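September 2, 2022

**Property matching, Lereck against Skodska, Fevcombe region**

Picking up from the last entry. The goal is still one listing per physical hotel when both suppliers sell it. At the moment a search for Fevcombe returns the same seafront hotel twice, with two names, two star ratings and two prices, and the price sort puts them on different pages. Support gets the complaint as "your site shows the wrong price," and from the ticket alone there is no way to tell which of the two listings the guest looked at.

Input for this run: full Lereck export for the region, 3164 properties, and the Skodska static feed pulled the same morning. The Lereck export is clean CSV. Skodska still sends name and address in one field for the older contracts, comma separated, except where the hotel name has a comma in it.

### Setup

Mockus (our matcher, main branch plus the two-line patch for empty postal codes) run with these settings:

- candidate search radius: 300 m
- name score: token overlap after stop words removed
- address score: street number must agree if both sides have one
- phone: used as a bonus only, never as a veto
- star rating: ignored

Star rating was in the score until last week. Took it out after seeing how often the two suppliers differ by a full star on the same building. Skodska passes through whatever the hotel declares. Lereck applies its own scale. Neither is wrong but the field is useless for identity.

Stop words now include hotel, inn, resort, spa, suites, and, by, the, beach, plus the chain suffixes. "Beach" was Arwel Harries's suggestion. In a coastal region it carries no information, and it was inflating scores between hotels that have nothing else in common. Agreed, with the reservation that inland regions should probably keep it. Stop lists per region are on the wish list.

### First pass

337 pairs landed in the gray band, meaning the score is above reject and below auto-accept. All of those need a person. Went through the first part of them in the review sheet and wrote down why each one was gray. The reasons repeat:

1. **Rebranded property.** One supplier has the new name and the other has the old one. Address identical, phone identical, name score near zero. Should be accepted.
2. **Annex or second building.** Same name, same phone, different street number. Sold as separate properties by Lereck and as room types of a single property by Skodska. Should not be merged at property level, and can't be fixed at this level at all.
3. **Apartments over a hotel.** Same street address, different operator, different check-in desk. Name often shares a word with the hotel downstairs. Must be rejected. These are the dangerous ones.
4. **Bad coordinates.** See below.

Group 3 worries me more than the rest put together. A missed match costs us an ugly results page. A false match shows the hotel's photos and the apartment's price, and the guest arrives at the wrong desk with a non-refundable booking. Any change to the thresholds should be judged on group 3 first.

### Coordinates

Skodska geocodes some properties to the center of the postal district when the street lookup fails. They do not flag it. The result is a cluster of unrelated hotels stacked on a single point, and every one of them becomes a candidate for whatever Lereck hotel is nearby. It also means the real partner sits outside the search radius and never gets scored.

Checked the worst cluster by hand. The true location of one of the hotels on it is 900 m from the point Skodska gives, so at the current radius it could not have been found however good the name was.
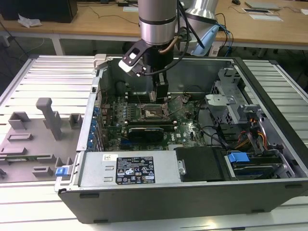 Would a wider radius fix the missing candidates? It brings them back, but it also pulls in every similar name along the seafront, and the gray band grows faster than the set of good matches. The better route is to detect the stacked points and skip the distance test for those records only, falling back to name plus phone.

Detection rule, first version: if several Skodska properties share identical coordinates to the last decimal and have different street names, treat the point as a postal center and mark every record on it as `geo_untrusted`. Same coordinates with the same street name is fine, that is usually an aparthotel and its neighbor. Wrote this as a pre-processing step outside Mockus so it can be switched off without touching the matcher.

Side effect to watch: a hotel alone on a postal center point is not caught by the rule. Nothing to compare it with. Could look up the list of district centers and test against that, but we would have to license or build the list. Parked.

### Names

Small things found while reading through the gray pairs, noted here so they don't get lost:

- Skodska appends "(Adults Only)" to the name, Lereck has it as an attribute. Strip before scoring and keep as a flag.
- Lereck sometimes puts the former name in brackets: "Name (ex Old Name)". This is useful. Split it out, score both, take the higher. Should clear a good share of group 1 with no human involved.
- "St." and "Saint" are normalized, "Ste." is not.
- Room-only contracts from Skodska occasionally carry "RO" at the end of the property name. Looks like somebody's spreadsheet habit. Strip only if it is the last token and uppercase.
- Trailing spaces in the Lereck phone column. Harmless, but the phone bonus was failing on them. Trimmed now.

The phone bonus needs a cap as well. Chain properties often list the central reservations number, so two hotels of the same chain in the same town get the bonus for nothing. Temporary fix: if a number appears on more than three properties in either feed, ignore it everywhere.

### Price check

Looked at whether prices could help to confirm a match. Idea: same dates, same occupancy, same board, and the two suppliers should be close for the same building. Tried it on pairs already confirmed by hand. Not usable. Lereck prices include the local tax and Skodska prices leave it to be paid at the property, and the resort fee is in or out depending on the contract. After correcting for tax the spread is still wide enough that a neighboring hotel would fit just as well.

The tax point matters for display, though. Once two offers sit under one listing the cheaper one wins, and Skodska will look cheaper whenever the tax is excluded. Merging the listings before that is handled would replace one complaint with another. **Do not release merged listings until the total is computed on the same basis for both.** Told Arwel, who is raising it with the display team. He thinks the field we need is already in the Skodska rate response under `mandatory_at_property` and we simply drop it in the adapter. I had a look at the adapter and he is right about the dropping. Whether the field is filled in consistently I don't know yet.

### Review sheet

Two reviewers on the same batch disagreed mostly on group 2, annexes. The sheet only offered match / no match. Added a third option, "same operator, separate building," which does nothing in the pipeline for now but stops people from guessing. Please use it. Please also leave the comment column in plain text – one entry had a pasted map link that broke the import and took the rest of the batch with it.

Reviewers should open the hotel's own website when in doubt and not a third-party listing. The third-party pages have the same duplicates we do, in some cases visibly from the same feed.

### Next

- Rerun with `geo_untrusted` on, everything else unchanged. One change at a time, so the bracket split goes in the run after that.
- Pull out all group 3 pairs as a fixed test set. Any accepted pair in it fails the run.
- Ask Skodska if they can send a geocode quality field. They have been asked before. The contact has changed, so ask again.
- Check how existing bookings reference the property ID. If a merge retires the Skodska ID, vouchers that were already issued must still resolve. I believe they store the supplier ID and not ours, but I have only read the code for new bookings.
- Write down the accept threshold and who changed it last. It is in the config with no comment.

Run output and the annotated part of the sheet are in the shared folder under the region name. The stacked-point script is there too, not reviewed yet, and it reads the whole feed into memory, so don't point it at the worldwide file.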